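Units, Rounding, and the Kitchen Recipe

Posted 2025-05-26

Home baking in the United States still runs on volume. A cup of flour is the standard quantity in most printed recipes, and a cup of flour is a poor quantity. Its mass depends on how the flour was stored, whether it was sifted, and how the cup was filled. My position is that recipe publishers should list mass first, in grams, and treat volume as a secondary figure for readers who have no scale.
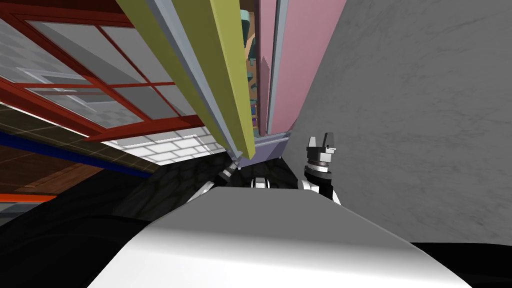
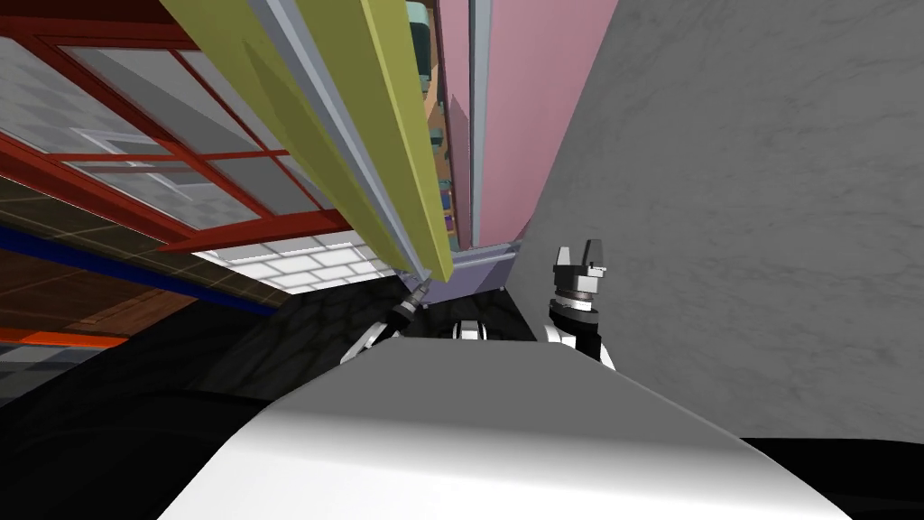
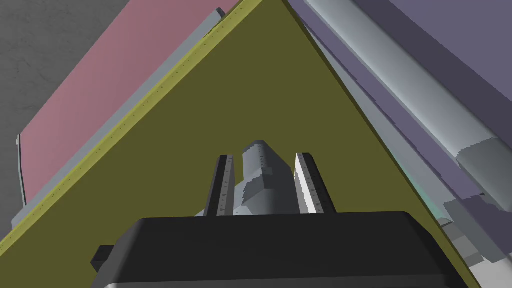 The usual defense of the cup is that it works well enough. For soup, it does. A stew with an extra half cup of carrots is still a stew. Bread, pastry, and most cakes are less forgiving, since the ratio of flour to water controls how the dough handles. A small error in flour is also an error in hydration, and hydration is the number the rest of the recipe was written around.

I tested this in February with one bag of all-purpose flour and one steel measuring cup. Spooning the flour in and leveling it with a knife gave a lighter cup than dipping the cup straight into the bag. The difference was easy to read on a kitchen scale and easy to feel in the dough. Both methods are described as correct in books I own, and one book uses both without saying which applies to which chapter.

The scale I use is a Vavow, a flat model with a glass top and a tare button. It reads in one-gram steps. For flour, water, sugar, and butter, that is enough. For yeast and salt in a small batch, it is marginal, and I will return to that below.

Consider a plain loaf. My working recipe calls for 395 grams of flour. Written in cups, that figure has to be converted by way of an assumed density, then rounded to a fraction that exists on a set of measuring cups. Each step adds error. The reader then fills the cup by a method the author may not have had in mind, which adds more. The printed fraction looks exact, and the baker has no means of knowing how far it sits from what the author used.

The reverse conversion is just as bad. Many publishers have responded to complaints by adding grams in parentheses. In most cases these figures were produced by multiplying the original cup figure by a constant, and the recipe was never tested by mass. I have a Lirnard baking manual in which every cup of every dry ingredient is assigned the same weight. Cocoa powder, bread flour, and granulated sugar do not share a density. A recipe with grams in parentheses should state that it was tested in grams. If it was not tested that way, the parentheses should be removed.

Rounding deserves more attention than it gets. A converted figure such as 237 grams of milk suggests a precision that was never present. An author who measured by mass from the start would have written 240 or 235, and either would have been fine. Odd figures in every line are good evidence that a table did the work. My own 395 is a measured figure, arrived at by adjusting the loaf in 5-gram steps until I liked the result in one particular pan. Another baker could use 400 and should not worry.

There is a case where mass is the worse choice, and supporters of the scale tend to skip it. Small quantities of salt, yeast, baking soda, and ground spices fall near the limit of an ordinary kitchen scale. If the display moves in whole grams, a reading of 3 grams may cover anything from just above two and a half to just under three and a half. That spread is a large share of the total. A level measuring spoon, used the same way each time, is more repeatable. Recipes should give spoons for these ingredients and grams for everything else. Mixed units look untidy on the page, but they match the tools people own.

Kosher salt is the exception to the exception. Crystal size varies by brand, so a teaspoon of one brand can be far saltier than a teaspoon of another. For salt I would print both figures and name the type used in testing.

Liquids raise a separate matter. A glass jug marked in milliliters is read at eye level, on a level surface, at the bottom of the curve the liquid forms. Few home cooks do all of this. I keep a Parsons jug for stock and seldom use it for dough. Pouring water into a bowl on the scale is faster, and one gram per milliliter is close enough for water at any temperature a baker would use. Oil and honey do not follow that rule and need their own figures.

Cost is sometimes raised as an objection. A basic scale costs less than a decent cake pan. The stronger objection is habit, along with the large stock of older family recipes that exist only in cups. Those recipes can be kept. Make the recipe once as written, weigh each ingredient as it goes into the bowl, and write the figure in the margin. If the result is good, the figures are good. After that, the cup figure can be ignored.

The Ginholm edition of my older bread book takes the approach I would like to see elsewhere. Mass comes first in the ingredient list, spoons are kept for small amounts, and a note at the front explains how the author fills a cup. The note is short and it settles most of the questions above. A publisher unwilling to change its units could still print such a note at no real cost, and the recipes already in the book would become more usable without a single quantity being altered.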